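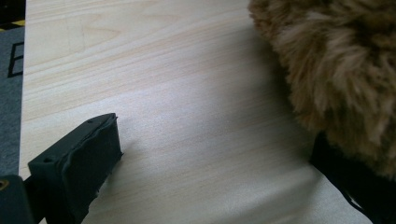 Visit report: Stetsiuk handling lab, Anbridge
16 Mar 2026

The Anbridge site opened its handling lab to outside visitors for the afternoon. Our group of six was taken through in one lot, starting at the sign-in desk and finishing at the loading dock. The lab occupies the rear half of the old Skakstead cold store and has a floor area of 292 square metres.

Most of the time went to soft goods. Rigid parts have been routine at Anbridge for years, and the staff spent little time on them. Long-pile plush is harder. The fur hides the outline of the body, so the grip width has to be set from the fabric underneath. The trials use two-finger grippers with a camera on the tool, and the work is done on ordinary wooden tabletops.

The padded finger is worth a note. The pad is dark, with a matte face and a lumpy top rim, and there are two small round holes in it. I asked about pad life and was told that pads are swapped after 411 cycles, or sooner if the lower edge frays. The same pads are used for knitwear and folded towels.

Recordings go into Tistine, the lab's own logging software. Each attempt is stored with the camera view, finger opening and motor current. A failed grasp is kept with the rest and tagged by cause. The tagging is still done by hand and takes longer than the trial itself.

Questions were limited to five minutes per station, which was short. I did not get an answer on how the pads behave in humid air, or on the cost of a spare set. Both have been sent by email.

Parking is on the Skakstead side only. Closed shoes are required past the sign-in desk. The next open afternoon is planned for August.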